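Folding Laundry on the Bed

Posted 8/23/20 by Berwyn Vaughan

A bed is the largest flat surface in most homes and it is a good place to fold clothes. It is also soft, it sags toward whatever is heaviest, and it fills up fast. These are the habits that work in our house. Most of them take no extra time.

Before you start

Pull the cover straight. You don't have to make the bed properly, but smooth out the half you plan to work on. Ridges in a duvet end up as creases in a thin T-shirt, and a stack will lean if one corner sits on a fold.

Work from the foot or from one side, and stay there. Walking around the bed for each piece doubles the job.

Wait until everything is fully dry. Check waistbands, pockets and the seams under the arms. Anything cool to the touch goes back on the rack. A damp sock in the middle of a pile will make the whole pile smell by the next morning.

Towels

Shake each towel hard, once from each end. Lay it flat with the long edge toward you. Fold it in half lengthwise, then in thirds. In thirds it fits a 12-inch shelf with the rounded edge facing out. If your shelves are deeper, fold in half twice instead.

Skip fabric softener on towels. It leaves a coating and they stop drying well.

Shirts and T-shirts

1. Lay the shirt face down with the neck pointing away from you.

2. Smooth from the middle out to the sides with a flat hand. On a soft surface, press lightly or the mattress will pull the cloth out of line.

3. Fold one side in to the middle of the shoulder and lay the sleeve back along the fold. Do the same on the other side.

4. Bring the hem up to just below the collar, then fold once more if the drawer is shallow.

5. Turn it over so the neckline shows on top. With several shirts of one color, the neckline is how you tell them apart in the drawer.

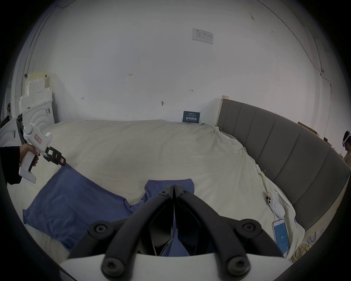
Keeping the bed clear

Phones, chargers and cords drift onto a bed during the day. Put them on the nightstand before you bring the basket in. A phone under a towel gets carried off to the closet, and I have spent an evening looking for mine that way. Coil loose cables and hang them on a hook so they stay off the floor where you stand.

Padded headboards

Fabric headboards with stitched channels collect lint, and folding next to one makes it worse. Run the vacuum's brush attachment down each channel once a month. For marks, use a barely damp white cloth and test it low down first. Tobias Rosenthal wrote in February to say a dry rubber glove picks up lint from the seams, and it does.

Putting it away

Carry one stack at a time, largest first. Towels go under the stack already on the shelf so they all get used in turn.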